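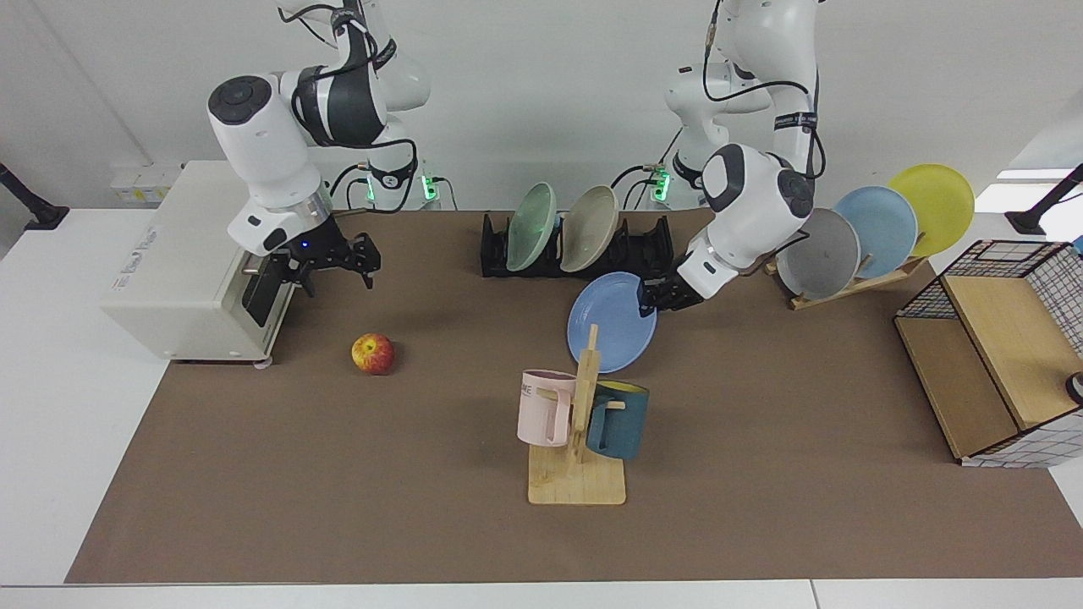

Is it better to keep everyday plates standing up or in a stack?

Standing up works better for the plates you use daily, and a stack is fine for the ones you bring out a few times a year.

I know that sounds like a lot of confidence for a paper on dish racks, so let me back up to where it comes from. Our kitchen diary study ran in 200 households, all of them using the Dalen diary booklet, and it left us with 2756 usable entries. Of those, 799 were about plates: getting one out, putting one back, or complaining about one. I read every single plate entry myself, mostly in March, mostly at the kitchen table, and I started noticing how often people wrote about the plate they wanted being under the plate they didn't want. A stack has an order to it. If your favorite is third from the top, you lift two, hold them, pull yours, and put the two back (or, as one diary keeper put it, "leave them on the counter till supper").

With a slotted rack you just grab the one you want by the rim. The other plates stay where they are. We had expected people to praise racks for drying, and plenty of them did, but reaching came up again and again in the entries from smaller kitchens.

Color mattered more than I would have guessed, too. Households with mixed plates tended to give each color to a person or a job – yellow for toast, gray for the cat's dinner in one home I won't identify further – and an upright row lets you spot a color from across the room. In the wooden holder on our own table the plates fan out, so a bit of each one shows past the next. Stack the same plates and all you really get is the top one and a few edges.

There are costs, and I don't want to skate past them. A rack takes up counter depth all day long, even with hardly anything in it. Tall plates need headroom, so a rack under low cabinets is a nuisance. Nineteen households tried a rack during the study and went back to stacking, and nearly all of them wrote something about space. The Gekus households, who had the narrowest counters in the sample, were overrepresented in that group. Figure 4 shows the kind of layout we ended up discussing most in the follow-up calls: rack along the back, appliance off to one side, front of the work area left for whatever you're making.

Figure 4. Dish rack at the back of the mat, with a mint-green plate and a light gray-beige plate upright in it and the right half of the slots free. The white toaster oven is at the left, and more plates stand in the wooden rack at the right.
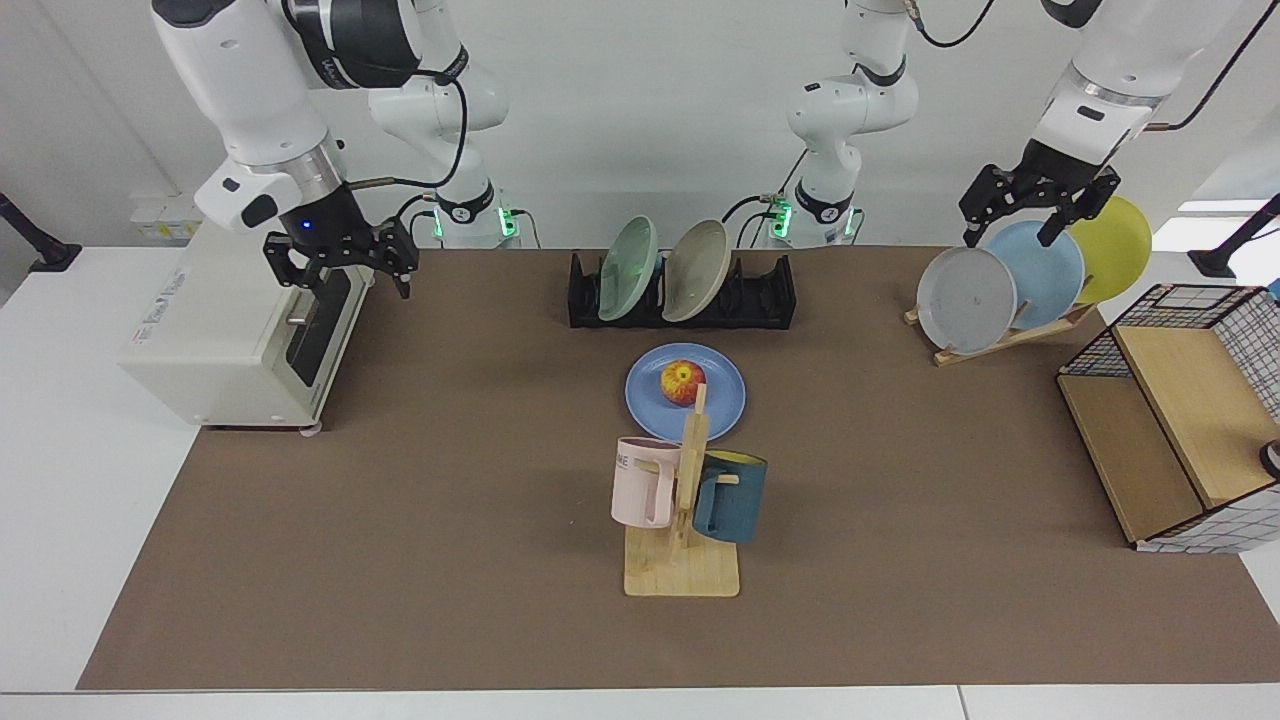 4.3 Mugs and where they hang

Mugs were messier to code. The Rovach and Larketti booklets asked about them in slightly different words, and I merged the answers by hand, which I would not do again. Hanging was popular with anyone who owned a mug tree and barely mentioned by anyone who didn't. What did come through was a preference for keeping the morning mug on the side nearest the kettle. A few people turned the whole tree to get it there – I now do this at home.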